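Ticket 1665 – Nurnlow arm kit, trial unit
Opened 2019-09-09
Status: waiting on Lirholm support

Right gripper stops short when closing on small parts. Started after 28 cycles on the Banent controller. Force limit is at 40, same as the manual.

Tried so far:
Re-homed both arms – no change.
Swapped the wrist cable – no change.
Rolled back to the Sheehan driver – error clears, then returns.

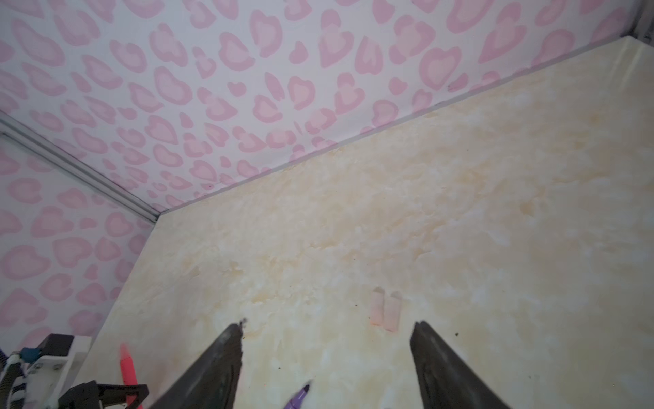
Wrist camera view, fingers open, two pale pink pieces near the tips.

Please confirm if the finger pads are covered during the trial.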